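Home | Setup | Operation | Troubleshooting | Contact
Print this page | E-mail this page

Clasard Simulator Guide
Section 7: When an arm stops short of its target

Sooner or later one of your virtual arms will halt partway through a reach and show fault 227. Please don't worry – it is a common fault, and your saved rooms are quite safe.

1. Press Pause, and leave the task open.
2. Open all three camera views and take a good look at each gripper. 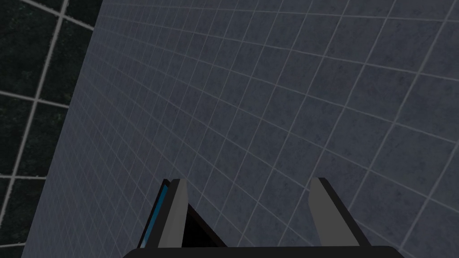
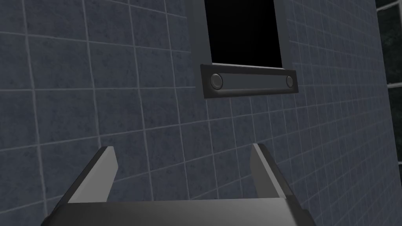
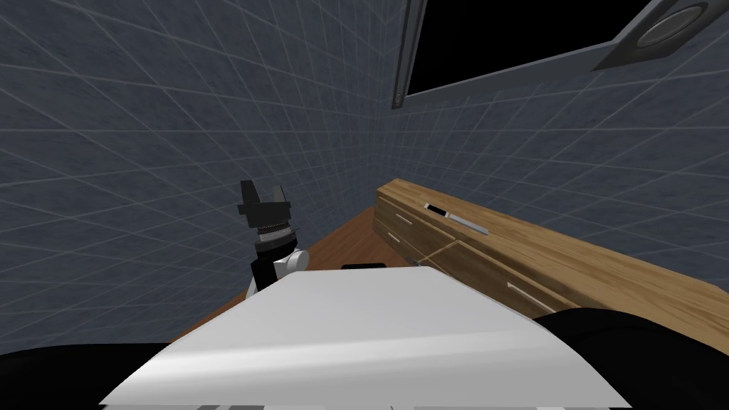
Camera views in the tiled room, grippers open and empty.

3. If a gripper is holding something, choose Release first.
4. Set the speed to 70 percent or lower, then choose Retract.
5. Reload the wall collision file and run the reach again.

CAUTION: Never clear fault 227 while a real arm is linked to Clasard. It may move the moment the fault clears, so unlink it and keep everyone well back.

Note: If fault 358 comes up next, the collision file did not load. Save the log and send it to Radka Shehu on the support desk, who will gladly go through it with you.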